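Equipment > Hand-held grippers > Serrano 2 > Setting up and care

Serrano 2 hand-held gripper, sold singly or as a left and right pair

The Serrano 2 is our everyday gripper for teaching by hand, and it has been the one most people come back for. You hold it, you squeeze, the two fingers close on whatever you're after, and the camera on top keeps a record of what the fingers were doing. It's a simple thing to use and, if we may say so, a rather pleasant one, but it does like to be set up properly and given a little attention now and then. Rigoberto Rosales in our workshop has put together most of what follows, with plenty of additions from Guadalupe Solís (who answers the telephone and so knows exactly which bits people get stuck on).

Before first use

Take the gripper out of its tray by the handle, please, and never by the fingers! Open and close it a few times with nothing in the way. You should feel an even pull from start to finish, with no click in the middle. If there is a click, look at the rod that runs across between the two finger assemblies and check that it's seated fully home at both ends. A rod that has worked out a touch on one side is the commonest complaint we get from new owners, and a firm push with the thumb is generally all it wants.

Then fit the pads. They slide on from the tip, ridges facing inwards, and they should meet flat along their whole length when you close the fingers gently. Hold the gripper up to a window and look between them. A sliver of light at the top means one pad isn't right down, so take it off and start that side again.

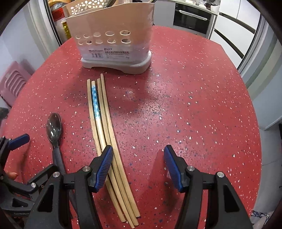 Thin things are the real test of whether you've got it right. A mug or a sponge will forgive almost anything, but a slim stick will roll, swivel or drop out of a pair of pads that are even slightly out of true, so we always finish a set-up with cutlery and chopsticks on an ordinary kitchen top. Pick up one stick by the middle, lift it clear, tilt your wrist both ways and put it back down. If it swings round in the pads, go back to the step before. If it stays where you put it, try several at once, which asks for a squarer approach and a bit more patience from the person holding the handle.

The screws

The screws at the pivots come from us already set, and we'd ask you to leave them alone for the first month unless something is obviously loose. After that, check them with the small driver in the pouch. You want them snug, so that the arm moves freely and doesn't rock from side to side. Overtightening is much the more usual mistake (Guadalupe can tell from the sound of it over the telephone, or says she can), and it makes the squeeze heavy and tires the hand dreadfully by mid-afternoon. A quarter turn back usually puts it right. If you've lost a screw, ask for part 372 and we'll post you a little bag of 11, enough to keep a few by. 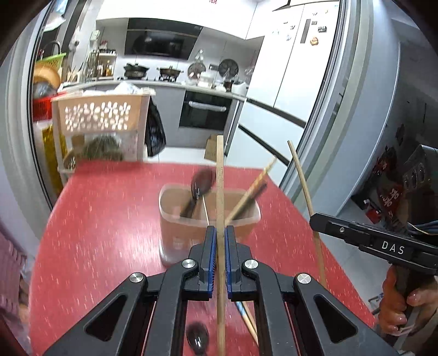

A single chopstick held upright in the pads, with a second gripper to the right.

Working with a pair

With two grippers going at once, do set them both up in one sitting and have the same person do it. Araceli Sandoval looks after a good many pairs and likes to swap them from hand to hand while she adjusts, until she can't feel any difference in the pull. It takes a while, longer than you'd think, but you do it once and then it's done. Lead your cables away behind you before you begin, with enough slack to reach right across the table.

Looking after the pads

Wipe the ridges at the end of each session with a barely damp cloth and let them dry open. Kitchen grease is the great enemy, and a drop of washing-up liquid in warm water will shift it; please don't use spirit cleaners. Change both pads together after 2,000 closings, or sooner if the ridges have gone smooth at the tips. Crumbs like to collect in the corners of the triangular openings, and an old soft toothbrush is just the thing for those.

Repairs

Stiff arms, split housings and worn pivots can all come back to us. Mark the parcel for Getsemaní Xolalpa at Flasten, and pop a note in saying what it was doing when it went wrong, as she does read them.

Shares: 11
Comments: 2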